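Durkitz Two-Finger Gripper Kit, Model 606

Durkitz supplies the Model 606 as a self-assembly parallel gripper for small robot arms built at home or in a shared workshop. The kit is delivered with the housing finished and the drive fitted. The builder attaches the fingers, mounts the gripper to the arm and completes the wiring. No machine tools are required.

The Model 606 is intended for light handling work on a bench or table: picking up blocks, bottles, small boxes and workshop parts. It is not approved for lifting above persons or for use with food, heated objects or open liquids.

Included in the kit

Gripper housing with drive
Two fingers with beveled inner faces
Side bracket for cable relief
Mounting plate and screw set
Zendari control board, pre-programmed
Connecting cable, 50 cm
Printed assembly guide and simulation files

Simulation files

Each kit includes a model of the gripper and a furnished practice room prepared for use in common simulation software. Durkitz recommends that builders try their reach and approach angles in the practice room before running the arm on a real bench. A table edge that seems well clear in a drawing may prove to be in the way once the housing is lowered, and this is far cheaper to learn on a screen. The view may be set from behind the gripper, looking out past the fingers, or from a fixed point elsewhere in the room. 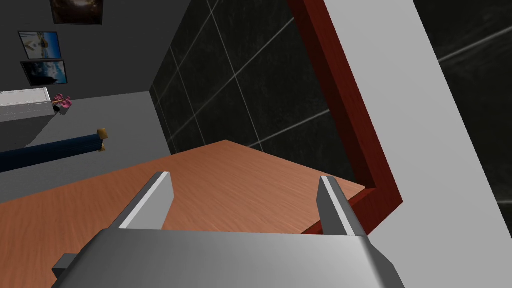 Practice room, gripper view: fingers open over the wooden tabletop.

The furniture in the practice room may be moved or removed, and builders may load a model of their own bench in its place. Room lighting and wall finishes can be changed separately. Settings saved in the simulation are not copied to the control board – they must be entered again by hand and checked at low speed.

Assembly

Assembly is divided into three stages: fingers, mounting and wiring. Members of shared workshops should reserve a bench for a full evening and keep the power supply disconnected until the third stage has been checked by a second person. The finger screws are to be tightened evenly, a little at a time on each side. Uneven tightening causes the fingers to close out of line.

Arms from the Dronen series accept the mounting plate directly. Căpraru arms require the adapter ring, sold separately. For any other arm, the hole pattern is given on page 7 of the assembly guide.

Care and spare parts

Wipe the fingers with a dry cloth after use. Do not oil the finger guides. Replacement fingers are sold in pairs only, and the two should always be changed together. Screws, cables and control boards may be ordered singly.

Orders and availability

The present series ships from July. Workshops ordering 3 or more kits may request a single combined delivery. Technical inquiries are answered in writing, and orders received by noon on Tuesday are packed the same week.

Contact | Terms of Sale | © Durkitz. All rights reserved. | Back to top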